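Home Reviews Workshop Storage Garden About Contact

Semine Bench Light: a review after one long winter

I have been fixing old radios and kitchen appliances in my spare room for years, and for most of that time I worked under a ceiling bulb and a clip lamp that slowly drooped onto my hands. So I was more than ready for the Semine. I've had it since November, I use it nearly every evening, and I love it!

It's a long, slim light bar on a folding arm, with a clamp that bites onto the back of the table. There's a dial for brightness and a second one that goes from warm to cool. No app, no remote, no account to sign up for. You turn the dial and the light changes.

What it's like to work under

The light is wide and even, and that has made the biggest difference for me. My old lamp made one hot circle with dark edges, and I was forever leaning over and blocking it with my own head. With the Semine I can read the tiny print on a resistor without picking the thing up (my eyes are not what they were). Colors look right too. Brown and red bands used to be a coin toss after dinner, and now I get them the first time.

My friend Zeeshan Ghumman has the Plarow, the one everybody recommends, and we swapped for two weeks. The Plarow is a bit brighter at full power, but I found it harsh on shiny solder, and its arm creaks. He gave mine back very slowly.

I keep the cool setting for close work and go warmer when I'm only sorting parts or writing up notes – it's much kinder late at night. My table is white, so glare was a worry, and I do turn the dial down a little when there's nothing dark on it.

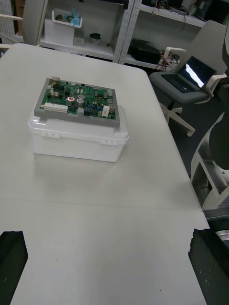

The clamp and the arm

The clamp opens wide enough for my thick old desk as well as the thin table, and it has rubber pads that haven't left a mark on either. Moving it from one to the other takes me 20 seconds. The arm has 5 joints, all stiff enough to stay where I put them, and I've only had to tighten one (the small wrench is in the box).

Two grumbles. The cord is too short – mine reaches the outlet with nothing to spare, so plan on an extension if your table is in the middle of the room. And the dials are side by side and feel the same, so I still grab the wrong one.

Would I buy it again?

Yes, tomorrow! Nighat Ghauri asked me about it for her sewing table and I told her to go ahead, as long as she measures to the outlet first. Hers came in June, and she's already moved it twice and is hemming curtains under it.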